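Front desk, back office: how a small guest house runs its bookings

Brotia is a guest house on a side street in Mengal, open all year and fully booked for most of October. Shadi Azar manages it. Uzma Bukhari handles reservations and the accounts. We spoke to both on a Thursday, between the end of breakfast and the first arrivals, and asked them to keep to procedure: how rooms are priced, held, cleaned and paid for. 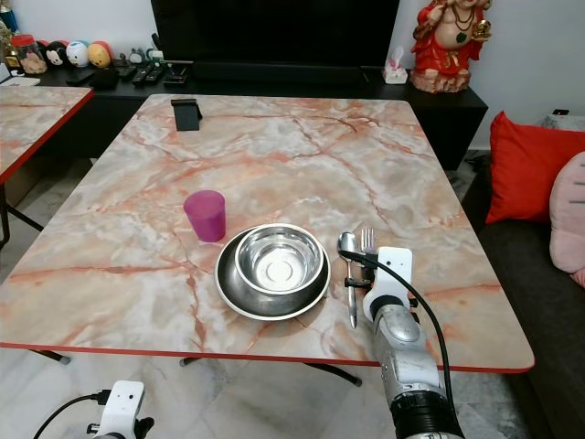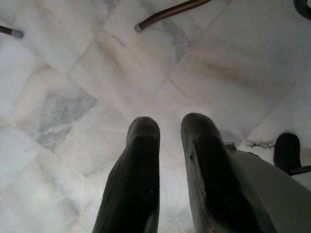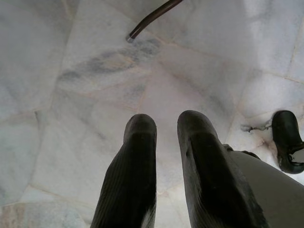 According to Uzma Bukhari, the main source of error in a small property is the calendar. Brotia takes bookings by phone, by email, through its own page and through two travel sites. Until last year each of these was entered by hand into a wall planner and then copied to the sites at the end of the day. "If you copy at six, then everything sold between noon and six is a risk," she said. "We had double bookings every month. You pay for the other hotel, you pay for the taxi, and the guest still doesn't come back."

The guest house now uses Naneo, a reservation program that holds one calendar and sends changes to all channels. The annual charge is 2880, paid in advance. Bukhari compared that with the cost of moving guests elsewhere, which came to 562 in the last full month before the change. She did not want to stretch the figure over a year. "That month had two cases. Other months had one. I can only say that the program is cheaper than the mistakes were, and that I get my evenings back."

Azar's account of the change was less favorable in the first weeks. The program treats a room as free at 11 a.m. on the day of departure, whether or not it has been cleaned. Guests who booked on the same morning arrived to find the bed stripped. The fix was a status field. A room is marked "out" when the key is returned, "in work" when cleaning starts and "ready" after a second person has checked it. Same-day sales are now open only for rooms marked "ready."

"The second check takes four minutes," Azar said. "Lights, taps, drain, remote control, safe open, window locked. It is the same order in each room, so you don't skip."

The check was introduced by Fouzia Cheema, who supervises housekeeping. She joined the conversation for a quarter of an hour and brought the sheet with her. It has one line per room and no space for comments. Faults go in a separate book with a carbon copy, one copy for the desk and one for the repairman. "When comments were on the cleaning sheet, the sheet was filed and the tap went on dripping," Cheema said.

A standard room is allowed 35 minutes after a departure and 15 minutes during a stay. Towels are changed on request or every third day. Bed linen is changed every fourth day for long stays. Cheema keeps three full sets per bed: one in use, one on the shelf, one at the laundry. She had asked for a fourth and was refused on cost. The laundry, Ollden, collects before 7 a.m. and returns the following afternoon. It does not collect on public holidays, and the third set is used up by the morning after.

"Two holidays together is my problem," she said. "Then I wash pillowcases in the house, and sheets have to wait."

Pricing is done by Bukhari once a week. She uses three rates: low, middle and full. She does not follow the suggestions the program makes from demand, and has switched them off. Her reason was that repeat guests call to confirm the price they were given in the spring, and a rate that moves every day produces long phone calls. Stays of seven nights or more are discounted by a fixed amount, shown on a separate line of the bill.

Deposits were the longest part of the discussion. Brotia asks for one night in advance, refundable up to 14 days before arrival. Azar would prefer no refund at all in the high season. Bukhari disagreed while he was still speaking. A strict rule, in her view, keeps out the guests who plan early, and those are the ones who cancel least. They have left it as it is until next year. In the last season the house took 300 deposits. Bukhari did not have the number of refunds to hand and declined to guess.

Breakfast is included in the rate. Azar has looked at selling it separately and decided against it, mainly for tax reasons: the two items would have to be listed apart on each bill and posted to different accounts. The kitchen closes at 10 a.m. Guests leaving before 6 can order a packed breakfast by 8 p.m. the evening before. Orders made later are accepted if the night desk has bread.

The night desk is staffed by Mehwish Dogar and Shazia Kakakhel, who alternate weeks. Handover is in writing. The night book records late arrivals, keys not returned, calls and any cash taken, with the cash counted by both people present. Dogar has asked for the book to be replaced by a page in the program. Azar is in favor once the program can print it, as the insurer wants signatures.

We asked what they would do first in a house with the same number of rooms and no system at all. Azar said the room status. Bukhari said one calendar, even on paper, with one person allowed to write in it. Both said that online reviews take up less time than owners expect. Brotia answers all of them once a week, and nearly 90 percent get two sentences or fewer.

The next change is planned for the quiet months. Rooms on the upper floor will get keypad locks, with a code sent on the day of arrival. Azar has obtained one quotation and is waiting for a second. The ground floor will keep its keys for the time being.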